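Why I let the simulator boss me around

I used to think simulation was for people who didn't like getting their hands dirty. Then I spent most of October in our shared workshop rebuilding the same shoulder joint, and by the second stripped gear (58 bucks each, from Stelau!) I was ready to change my mind.

My friend Toivo Lappalainen had been telling me to model the whole thing first, and I kept waving him off. I wanted metal on the bench. But 3000 practice grabs on a screen cost me a night's sleep and some electricity, and the real arms sat there safe under a towel the whole time. I still think you learn things from a squeaky bearing that no program will teach you. I just don't think you need to learn them first, or at full price.

Bedroom chores are where I'd tell any home builder to start. You want boring furniture and a small thing to pick up, and you want two arms even if you only plan on using one, because the idle one will get in your way sooner or later. In my sim the left gripper is up by the corner of a white nightstand, with a little brush-looking thing with a red mesh head right beside it, and the right one is just standing open over by the window. I could stare at that angle between wrist and drawers for an hour (and I have).
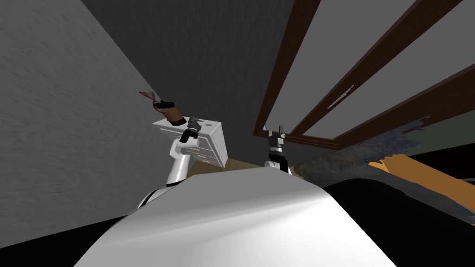 Recent posts
Alska motor drivers, one year in
Sharing a bench without losing friends
My Flarkora wiring mess

Contact | © Demchenko Workshop Notes | Back to top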